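Lernico Home Help – Questions – Bedding and laundry

How do I keep fruit off the comforter when the bed is the only flat surface I have?

Asked in April. Viewed 700 times. 2 answers

I rent one room in Listorport and the bed takes up most of it. There is a shelf for the kettle and nothing else to work on, so when I bring shopping home I sort it on the bed. Mostly it is fruit. I check each piece for soft spots, wipe it and put it in a bag for the week.

Last month an orange split without my noticing and the juice went through the cover into the filling. The cover is pale, so it shows. I have tried an old towel underneath but it soaks things up and passes them on. I don't want to buy a folding table, there is nowhere to fold it to. What do people put down? And is there any way to shift the mark that is already there?

Answer 1 (accepted) – 60 votes

Use two layers. The bottom one should be plastic and bigger than you think you need, so it hangs past the area you are working in. A cheap table cover is fine, or a large bin liner slit down two sides. It will crumple on a soft bed and that does no harm, but don't pull it tight or everything rolls to the middle when you kneel on the mattress.

On top of that put a tray with raised sides. Do the checking and wiping in the tray, one piece at a time, and leave the rest waiting on the plastic. Anything that leaks while you handle it stays in the tray and you can rinse it in the basin. A smooth, shiny tray is easiest to wipe. Avoid wicker.

I did it this way for two years in a room in Jumetden. Oranges on one side, apples last, and shake the plastic out of the window afterwards.

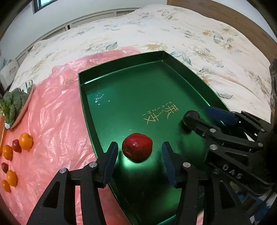

Green tray on a pink plastic sheet, with the oranges kept to the left.

For the old mark, cold water and a little washing-up liquid, dabbed from the outside in. Check the care label first. If it has gone through to the filling you will probably need a launderette with a big drum. Dhillon in Listorport used to take comforters – not sure if they still do.

Answer 2 – 2 votes

Just use the floor? Put newspaper down. I have always done potatoes that way.

Comment from the asker: Floor is carpet and I have bad knees, but thanks. Got a tray at the weekend and it does the job. The stain has faded a bit, still there if you look for it.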